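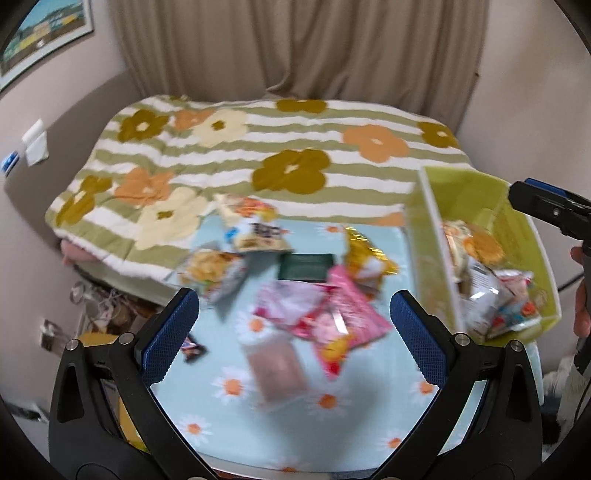

Changing the Household Bedding at the End of Summer

Each September this household carries out a full review of its linens. The practice began after the move to the present apartment, where closet space is limited to one narrow cupboard in the hall, and it has continued every year since. A record of this year's review is set out in this post for readers who wrote in the spring to ask how the matter is handled.

The first step is to empty the cupboard completely. All sheets, pillowcases, blankets and covers are placed on the living room floor and sorted by bed size. Items which no longer fit any bed in the home are set aside at once. This year that group included two twin fitted sheets and a crib blanket that had been kept for sentimental reasons. The blanket was returned to the cupboard. The sheets were not.

The second step is inspection. Elastic is the usual point of failure on fitted sheets, and it can be tested by stretching each corner and watching how it returns. Cotton tends to thin in the middle, where the sleeper lies, and a sheet held up to a window will show this plainly. Pillowcases are checked at the seams. Any piece with a small tear goes into the mending basket, which is dealt with in the evenings over the following weeks.

Washing follows. The machine in the apartment is a Brellix, purchased used, and it does not manage a heavy comforter well. For that reason the comforters are taken to the Ponditz laundromat, where the large front-loading machines are generally free before 8 in the morning. Drying is done on low heat and takes most of an hour and a half. It is advisable to stop the dryer twice and shake the comforter out by hand – the filling otherwise gathers in the corners and stays there until the next wash.

Patterned bedding has been a subject of some discussion in this household. For several years only white was bought, on the theory that white could be bleached and would always match. The theory was sound, but the rooms felt like a clinic. Prints have since been permitted, and it is no longer required that the top and bottom layers agree with each other. Flowers on flowers are acceptable. Stripes are acceptable with either.

One replacement was approved this year, a set of plain gray sheets from Farnano, which cost 40 dollars on sale. They were stiff on the first night and noticeably better after the third wash. The matching pillowcases run slightly short for a standard pillow, and buyers may wish to consider the next size up.

Storage is the final step. Each set is folded and placed inside one of its own pillowcases, so that a complete set can be taken from the shelf in the dark if necessary. Winter blankets go on the lower shelf from this month until April. Cedar blocks were tried last year and will be tried again, after a light sanding to bring back the smell.

The mattress pads remain to be done. They are scheduled for the first cool weekend, provided the laundromat is not too busy.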